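Keeping the damp out of a small archive

The records room at Flurkden sits half below street level, and the local history society has kept paper in it for 38 years. The archivist who looks after the collection has spent most of that time watching a humidity gauge. We spoke on a Wednesday, before the reading room opened.

"Paper will put up with a cool room or a warm room," she said. "What it dislikes is moving between the two every day." Her target is a relative humidity below 50 per cent, with as little daily swing as the building allows. The outside wall makes that difficult. It is solid brick, painted on the inside at some point with a coating that traps moisture behind it.
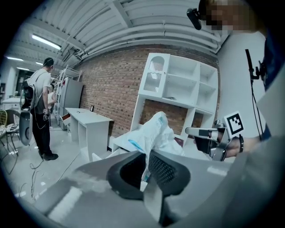
The first dehumidifier, a Stello unit, was too small and ran without stopping. Its replacement drains through a hose to the floor waste, so the tank no longer overflows on long weekends. She logs readings at 9 a.m. and 4 p.m. and does not trust the display on the machine, which reads 2 points lower than her calibrated gauge.

The collection holds over 700 boxes, mostly rate books, maps and the business papers of the Gomness tannery. The tannery ledgers arrived with active mould and were kept in a separate room for 39 days. "You dry them first and brush them later," she said. "Brush a damp ledger and you drive the spores into the fibre."
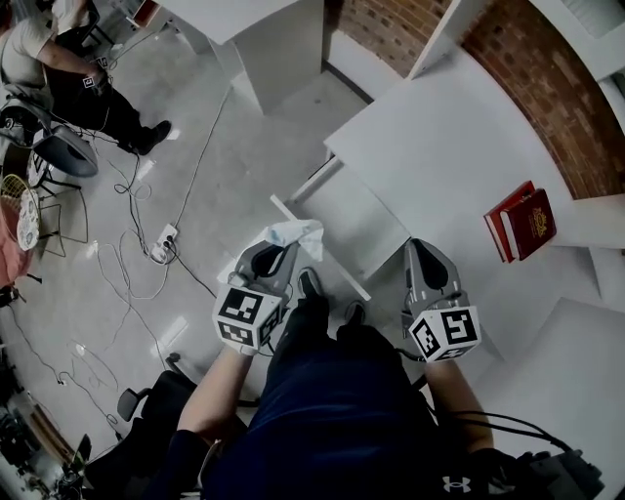 Shelving came up next, and she had firm views on it. Units should stand clear of an outside wall, with the lowest shelf well off the floor, and the backs should be left open where the load permits. Colour matters less than people expect, although a white shelf unit over light grey tiles has one practical merit: dust and insect droppings show up early. She checks the floor line with a torch every month and replaces the sticky traps in March.

Boxes are a Magsi pattern, acid-free, with metal corners. She has tried plastic tubs and gone back to board — the tubs held moisture in after a leak, and the maps inside had to be interleaved with blotter and dried flat.
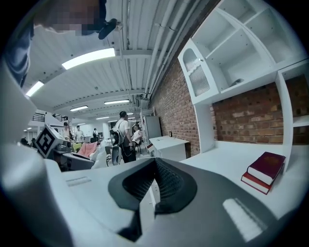 Handling rules at Flurkden are short. Hands are washed and dried, pens stay outside, and cotton gloves are used only for photographs, as they dull the fingertips and catch on torn edges. Clothing gets a mention too. A dark blue sleeve is fine if it fits closely at the wrist, but a loose cuff will lift the corner of a brittle page when someone leans over it. Bound volumes go on foam wedges and are never opened flat.

The next job is the wall. She wants the coating stripped and the brick left bare through one full summer before anything is applied to it. The quote is in, and the shelves along that side will have to be emptied first.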